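June
By Josée Chan

The school district in Geren used to replace its office computers on a fixed schedule. When the schedule said a machine was done, it went onto a pallet and left town on a truck. Last year the money for new ones didn't come, and the district had to decide what to do with more than 100 desktops that still turned on every morning.

It kept them. Tassanee Thongsuk, who runs purchasing, asked each office what its computers were used for. Most of the answers were email, attendance and the lunch accounts. She struck the replacement line from the 2026 budget and put a smaller one in its place, for parts and labor.
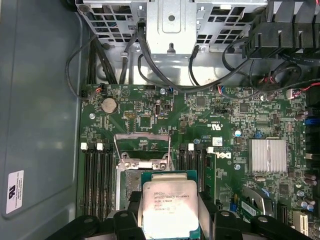 The labor has been the harder part to find. Repair shops in Geren closed as people moved to laptops and phones, and the nearest one left is in Cokwood, two towns over. It charges by the hour and is busy through the summer. The district now sends its work there in small batches, usually on a Tuesday, and gets it back when it gets it back.

Parts are easier. Used memory and processors are cheap, and machines that can't be saved are stripped for the ones that can. Power supplies are a problem – many office models take an odd shape that only fits that model.
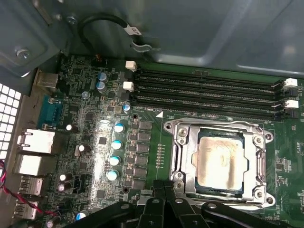

Jirayu Paisan thinks the savings are being counted too early. A computer that is down for two weeks costs something, he said, even if the cost never shows up on an invoice, and the front office at his school spent most of the spring sharing one.

Thongsuk doesn't dispute that. She has asked for a few spares to be held at each building, and the board takes up the request next month.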